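Skip to content
Home Ask Browse Topics Members Log in
Search the community Go

Can a robot arm do the boring jobs in a small shop yet, or am I dreaming?

Posted by Thérèse Bouchard, April 14, 2025
1,283 views

Hi all! I run a little repair shop in Plollham (mostly amplifiers and old test gear) and I spend way too much of my day on stuff that needs hands but no brain. Picking up a plastic part, hanging it on the rack, taking it down again, putting the next thing on the bench. My nephew keeps sending me videos of robots folding towels and loading dishwashers and he swears I could have one doing my putting-away by August. I'm not so sure. I can barely get the label printer to behave.

So what I want to know is, can a machine really do chores like that now, in a place as messy as mine? Parts come in all shapes, there are cables everywhere, and nothing sits in the same spot two days running. I'd also take one that does the dishes, if anybody is selling. Budget is not huge. Please talk to me like a person who has never programmed anything!

12 comments Share Follow

benchrat_lou

No. Save your money and buy bins.

3 people found this helpful

Fosent Dave

I'd say "sort of," which I know is annoying. We've had an arm at the Hislow plant for a while now and I'm the guy who gets called when it stops, so take this from somebody who likes the thing but has also yelled at it.

If the part always shows up in the same place, turned the same way, an arm will pick it up all day long and never complain. That has been true forever. Your trouble is the part about nothing sitting in the same spot. You can put a camera on it, and that helps a lot, but shiny metal with glare on it still messes ours up, and loose cables are the worst. A cable is never the same shape twice! Ours snagged one my first week and dragged a power supply halfway across the bench before I got to the red button.

What worked for us was giving everything a home. We made holders for each part, screwed them to a board, and bolted the board down so it can't wander. It took me 5 evenings to get the holders right, mostly because I kept making the slots too tight. A person wiggles a part in without thinking about it. The arm just pushes. I opened the slots up a bit and put a slope on the front edges and after that we got 60 good hangs in a row, which I bragged about at home to zero applause.

Dishes, I wouldn't hold your breath. Wet plates, forks stuck to each other, somebody's lunch box with the lid on... I haven't seen one I'd trust with my own mugs.

41 people found this helpful Reply Share

m_biswas_repairs

Dave covered most of it, but I'd add a couple things from a shop closer to your size (Biswas Repairs, it's me and my brother).

Time yourself for a week before you spend a dime. I was sure I was losing half my day putting parts away and it came out to 90 minutes a week. That's not robot money for me. It was the walking that was killing us, so we moved the rack next to the bench and I got most of it back for the price of some screws.

If your number comes out a lot bigger than mine, ask a seller to try the job with YOUR parts, including the ugly ones. Mail them a box. The demos always use a nice cube. And ask who teaches it a new part, you or them, and what they charge if it's them. You really can learn it from the handheld screen without writing code, my brother did, but he's patient and I'm not.

Also look hard at the fingers. People shop for the arm and forget that the fingers are what touches your stuff. Rounded pads are fine for a chunky plastic piece, and I'd want something different for thin sheet metal or a little connector. Changing them over can eat up whatever time you saved. I'd start with one part, a rack on the wall and no other jobs at all, and see if you still like it after a month.

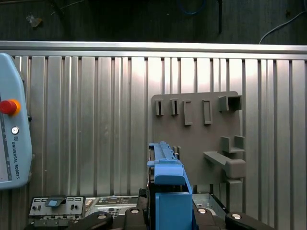

Oh, and tie your cables up before anybody comes out to quote. Ours were hanging all over the place and the guy spent his first half hour just moving them out of the way, on my clock.

17 people found this helpful Reply Share

Related topics Newer Older Back to top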